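What Thread Count Leaves Out

Shoppers comparing sheets and bedspreads usually start with thread count, the number of yarns running each way in a square inch of cloth. It is easy to print on a label and easy to rank. It is also a weak predictor of how a fabric will hold up after two years of washing.

Réka Csizmadia tests woven household goods at Hallier, a small textile laboratory that works mostly for importers. Her bench holds a tensile tester, an abrasion machine and a shelf of cut swatches. In May she finished a series on flat-woven cotton covers, and the results did not follow the labels. The lowest count in the series, 194, outlasted several cloths sold at much higher prices.

The explanation lies in the yarn. A count can be raised by using finer yarns or by twisting two thin plies together and counting each one. Finer yarns have fewer fibers in cross section, so each fiber carries more of the load when the cloth is pulled or rubbed. Fiber length matters as well. Short fibers work loose during laundering and form pills, whatever the count.

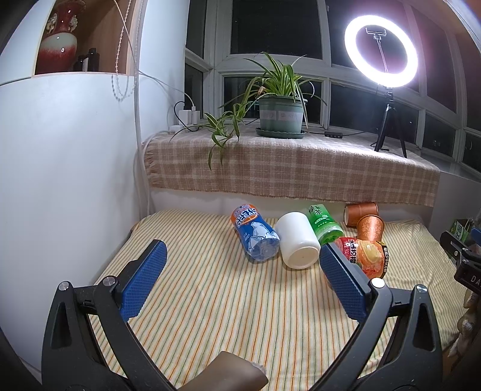
Striped cloth raises a separate problem, one the lab sees often enough to have its own procedure. Stripes that run with the warp are set when the loom is dressed, and they stay in the fabric for its full length. Each color comes from a different dye lot and may shrink at a slightly different rate. On a cream or pale yellow ground with thin lines of orange, yellow and green, a difference in shrinkage shows as puckering beside the line. It should not be confused with ordinary wrinkling, such as the creases along the right side of that cloth, which a test operator would press out before measuring anything.

Csizmadia's procedure calls for 12 wash cycles at a fixed temperature, with flat drying between them. Marks are placed on the swatch before the first cycle and measured again after the last. Colorfastness is graded against a gray scale under a standard lamp.

Brijesh Bansal, who buys bedding for the retailer Pavura, now asks suppliers for yarn size and ply before he asks for the count. Of the 18 mills he wrote to this spring, most sent the figures within a week. The others sent a brochure.

For buyers without access to a laboratory, Csizmadia suggests holding the fabric up to a window. Even spacing between yarns is a good sign. Thick and thin patches point to irregular spinning, and those areas tend to wear first.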